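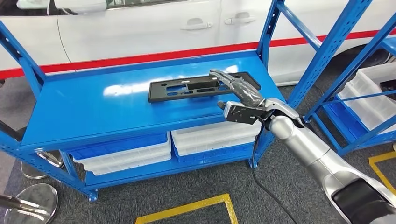

Thread last edited in March, 11 posts hidden (moved to Off Topic)

Scanning bound ledgers without cutting the spines

gutterhound
OK I have to share this because I'm over the moon. Our historical society got handed the Contreras mill ledgers, 903 pages in the first batch, all sewn bindings, and I was sure we'd have to pay a bureau. Instead I've been shooting them in a V-cradle with two lights and a sheet of glass, and the pages look gorgeous! Even the pencil notes in the margins come up. I'm saving TIFF masters, then making PDFs for the reading room with Murnico doing the text recognition in the background. It reads the printed headings fine and makes soup out of the handwriting, but I expected that.

plat_cabinet
Nice work. What resolution are you getting at the page? People say 300 dpi and then you measure it and it's 210.

gutterhound
I put a ruler on the page and counted pixels, it's a true 400. The one pain is the gutter. On the thickest volume the last column of figures curls in and goes soft. 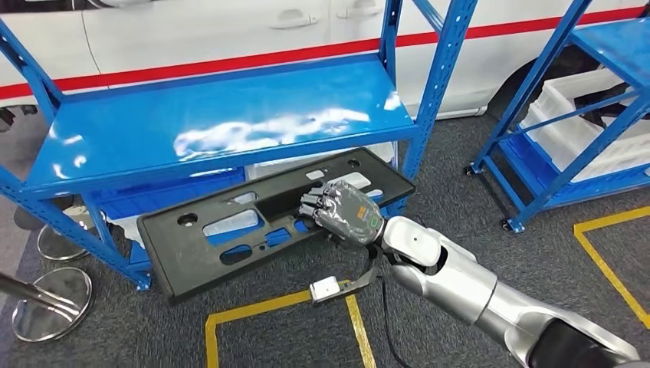
I tried shimming the left side of the cradle with mat board and that got most of it back, so now I reset the shims every 100 pages as the weight shifts over. Slow, but you get into a rhythm, and then you hit a page where the clerk drew a duck and it's all worth it.

Ilse De Smet
The duck needs to be in the finding aid, please. I'd go further on naming though. Don't use the page number printed in the book as the file name. Ours had two page 88s and no 89. Plain running number for the file, printed number in the index.

gutterhound
Oh, that's good. I've got a doubled page in volume two already. Renaming tonight!

fichefan_tx
I'll be the grump. Uncompressed TIFF for ledgers is a waste of disk. We did 2,000 survey cards as lossless JPEG 2000 through Jaruveo and they take up less than half the space. Same pixels.

plat_cabinet
Same pixels until the one program that opens them stops being updated. Disk is cheap. I'd keep the TIFFs.

fichefan_tx
Plenty of programs open JP2. And disk is cheap until you're keeping three copies and checking them every year.

Ilse De Smet
LZW compression inside the TIFF gets you part of the way and everything reads it. On grayscale pages ours shrank a fair bit. On color, hardly at all.

gutterhound
Mine are color (red ruling, and two different inks) so I'll run a test on one volume and post the sizes. Does anybody use Durkex for checksums? The manual is four pages long and two of them are the license.

fichefan_tx
Yes, it's fine. Turn on "write list per folder" or you get one giant list and you'll hate it. Post the duck.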